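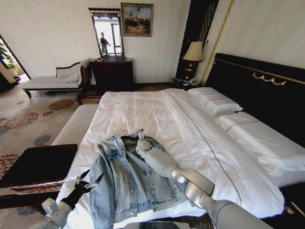

Enseñanza por demostración (robótica)

La enseñanza por demostración – también programación por demostración o, en parte de la literatura, aprendizaje por imitación – es un conjunto de métodos para transmitir una tarea a un robot mostrándosela, sin escribir a mano cada movimiento. La persona guía el brazo o lo maneja a distancia. El robot registra. Después un programa generaliza lo registrado a situaciones parecidas.

Terminología

No hay acuerdo completo. «Demostración» designa una ejecución entera de la tarea, de principio a fin. «Episodio» se usa casi como sinónimo, aunque algunos autores incluyen en él los intentos fallidos. «Operador» es quien mueve el robot; «demostrador», lo mismo en textos más antiguos. En castellano conviven «teleoperación» y «telemanipulación», la segunda más restringida: solo brazos y manos.

Modalidades

Guiado cinestésico. Se toma el brazo con la mano y se lleva por la trayectoria. Los motores compensan el peso. Intuitivo, barato, pero incómodo con dos brazos a la vez: el operador no alcanza. Además su cuerpo tapa las cámaras.

Teleoperación. El operador manda desde fuera, con mandos, guantes, un casco o un par de brazos gemelos más pequeños (esquema líder-seguidor). Permite tareas bimanuales. Inconveniente clásico: falta de tacto. Se aprieta de más o de menos y no se nota hasta que la pieza se escapa.

Observación pasiva. Una persona hace la tarea con sus propias manos y se graba en video. Sin robot de por medio. Queda el problema de la correspondencia, es decir, cómo trasladar una mano de cinco dedos a una pinza de dos.

Tareas con tela

La ropa es un caso difícil y por eso frecuente. Un objeto rígido tiene posición y orientación; una chaqueta tiene infinitas formas. Mangas dobladas bajo el cuerpo, cuellos vueltos, botones que se enganchan. Las tareas habituales son doblar, extender, colgar en percha y sacar de la percha.

En las prendas con percha se suele asignar un papel a cada brazo. Uno sujeta cerca del cuello, el otro trabaja la manga. El orden importa: soltar el cuello antes de tiempo obliga a empezar de nuevo. Las superficies blandas, una cama por ejemplo, complican el contacto – la pinza se hunde un poco al presionar y la altura calculada ya no sirve. En mesa es más fácil. En casa casi nunca hay mesa libre.

El color también pesa. Tela clara sobre fondo claro da bordes pobres, sobre todo con luz de ventana entrando de lado.

El cuaderno de Espinoza

Muy citado en cursos de habla hispana. Es un protocolo de trabajo preparado por Catalina Sepúlveda y Deividas Org en el taller Espinoza, difundido el 20 de junio de 2022 y corregido en julio. Recoge 326 demostraciones de manejo de prendas, repartidas entre 4 operadores. De ellas 42 se descartaron, casi todas por pausas largas o por cambios de agarre sin motivo. El texto propone tres reglas: misma tarea, misma velocidad, distinto punto de partida. La última es la que más se incumple, según los propios autores.

Macarena Arancibia publicó más tarde una crítica. Sostiene que descartar las pausas quita justo lo que interesa, los momentos de corrección. Un robot que solo vio aciertos no sabe volver de un error. Sepúlveda respondió con una nota breve, sin cambiar el protocolo.

Herramientas

Losta: programa de registro, sincroniza cámaras y articulaciones. Usado en docencia.

Drulora: interfaz líder-seguidor para dos brazos. Documentacion escasa.

Urix: formato de archivo para episodios, con marcas de tiempo y comentarios del operador. Una colección pública en este formato pasó de los 2,000 episodios, la mayoría de cocina y ropa.

Limitaciones

La calidad depende de quién demuestra. Operadores cansados, movimientos bruscos. Elsa Toivonen distingue entre «error de mano» y «error de vista», este último cuando la cámara del robot no muestra lo que el operador sí alcanza a ver por otro lado. El robot aprende entonces una decisión que no puede justificar con sus datos. Se corrige haciendo que el operador mire unicamente por las cámaras del robot, con más lentitud y más fallos.

Otro límite: la deriva. Pequeñas desviaciones se acumulan y el sistema llega a estados que no figuran en ninguna demostración. Maximiliano Saavedra recomienda intercalar correcciones en plena ejecución – el operador toma el mando unos segundos, arregla, devuelve.

Véase también

Brazo robótico
Cinemática inversa
Manipulación de objetos deformables
Pinza (robótica)
Telemanipulación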